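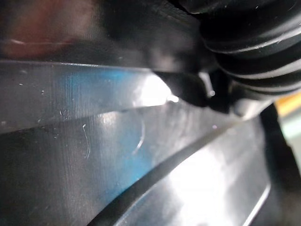

Black plastic, ribbed side.

Spent most of April and the start of this month around molded black plastic, so a thread on handling it, for anyone starting a job like mine. I work in parts prep at Bastine, on the yellow two-tier tables.

The first thing you learn is that gloss black shows everything. A thumbprint reads from across the room. So does the fluff off a cheap cloth.

We wipe along the ribs. If you go across them the cloth catches on every edge and leaves lint in the gaps, and then you are picking it out with a soft brush.

Check the rim under a strong light and tilt your head, don't tilt the part. A scratch stays where it is. A reflection slides along when you move.

Big panels are awkward more than heavy. Take the weight from underneath, low down, where the lip is thick. Don't pick one up by a thin rib even if it looks like a handle.
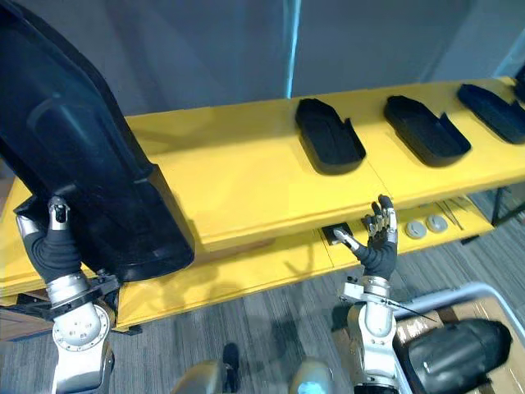 The two tiers get used differently. Trays go on the upper one with a gap between them so the edges don't rub. Small stuff goes on the lower one, where you can reach it without leaning over anything shiny.

Bins stand at the right-hand end for me. I'm told the Britden site does it the other way around. Either is fine as long as the whole shift does the same.

Someone asked why yellow. I don't know, they were yellow when I started. It does make black parts easy to find. We had a gray bench for a while and small pads went missing on it all the time.

Cardboard: good for keeping parts apart, bad for dust. Brush a sheet off before it goes anywhere near gloss. We had a batch of 47 panels to wipe twice because the sheets came straight off a dusty pallet.

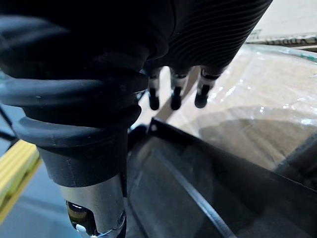 Also, don't slide plastic over cardboard to get it closer to you. Lift it and put it down. Sliding is where most of the fine hair scratches come from, at least on our line.

Gloves: I like the thin ones with a textured palm. Nautiyal sells a pair that lasts me 2 weeks. The thick ones are warm but you can't feel a burr through them.

Shelf labels go on the front edge of the table, never on the part. Label glue on gloss black is a whole afternoon. I once did 65 of them with warm soapy water and a plastic card.

Stacking, since it came up in the replies. Same shape only, lips all facing one way, foam between. If a stack leans, take it down and start over.

Prirkow sent us a new tray style in May 2018 with a softer corner. Easier on the hands. They don't nest as well with the old ones, so we keep the two kinds apart.

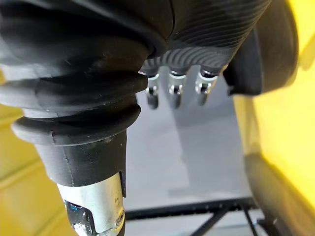 Up close to something yellow and glossy.

Yellow gloss is more forgiving than black, by the way. Dust hardly shows on it. Grease does, mostly near the dark rims, so wipe there last and then change the cloth.

Next thread will be about cloths. I have opinions on microfiber.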